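News > Community > Wellbeing

We use cookies to remember your preferences and to see which stories are being read. By carrying on, you agree to this. Manage settings.

Hominero's "one small thing" scheme comes back for the autumn

October 2, 2025

If you were one of the many people who made yourself a grand promise in the depths of winter and then quietly mislaid it before the daffodils were over, the good people at the Hopkin Rooms in Hominero would very much like to see you this autumn. Their habit scheme, which goes by the name of One Small Thing, has opened its book again, and there is still space for anybody who fancies giving it a go.

The idea is a simple one and has not changed since the first round in April. You choose one thing, and it must be small enough to write on a luggage label. You tie the label to the big rack by the door, and for 100 days you try to do what it says. Then you come along to the evening get-togethers when you can, have a cup of tea and tell the others how you are getting on (or how you are not getting on, which is often the more interesting conversation!).

In April, 229 people tied a label to the rack, a good many more than the Rooms had string for, and somebody had to be sent out to the market for another ball of it. The youngest to join was learning to tie her own laces. The oldest had decided, at long last, to read the second half of a novel he had been given as a wedding present.

Esi Dankwa, who thought up the scheme and still runs most of the evenings herself, told us she had been making resolutions all her life and breaking them for nearly as long.

"I used to write a great big list," she said. "Get fit, learn Italian, save up, ring my aunt more, be a nicer person in the mornings. By the second week I felt so guilty about the list that I put it in a drawer, and then I felt guilty about the drawer. So one year I crossed everything off except the aunt, and I did ring her, and we had a lovely time of it."

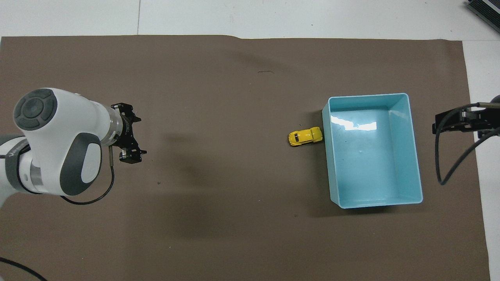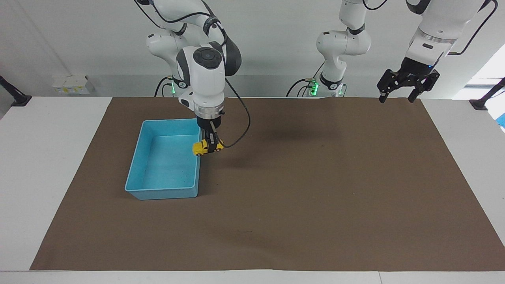 The aunt, we are pleased to report, is now a regular herself, and comes over on the Wasadero bus with a tin of shortbread. Her own label says "stretch before breakfast", and she tells anybody who asks that she has missed only the mornings when it was too cold to put a foot out of bed.

Labels from the spring round are still up in the hallway if you would like to borrow an idea. "Walk to the postbox and back" is there, and so are "put the phone in the kitchen at night", "eat lunch sitting down" and "one page of the diary, even a dull one". One says only "whistle". Quite a few are about money, mostly modest sums put by in a jar, and one couple from Praltudetti wrote that they wanted to save 200 pounds for a weekend by the sea. They sent a postcard from the front, and it has been pinned up beside their label.

There are one or two changes this time round. The evenings will begin half an hour later, after several people said they were arriving straight from work and eating their supper out of a bag. There will also be a quiet table in the back corner for those who would like to come but don't much want to talk, and Esi is keen for people to know that nobody will be called upon to speak if they would prefer to listen.

She is also asking people to think a little about when in the day their small thing is going to happen. In the spring, she said, those who had pinned theirs to something they already did - boiling the kettle, say, or feeding the cat - seemed to find it easier to keep going than those who hoped to fit it in somewhere. And if you miss a day, or even a week, you simply pick up where you left off. There is no starting again from the beginning, and your label stays on the rack whatever happens.

Joining is free, and the scheme is open to anyone aged 18 or over, with younger ones welcome if they bring a grown-up who is willing to tie on a label too. Tea and coffee are provided, though contributions to the biscuit plate are always gratefully received. Labels can be collected from the front desk at the Hopkin Rooms whenever the building is open, and pens are on the windowsill. If you still have your label from April and would like to carry on with the same thing, just bring it along and Esi will find you a fresh piece of string.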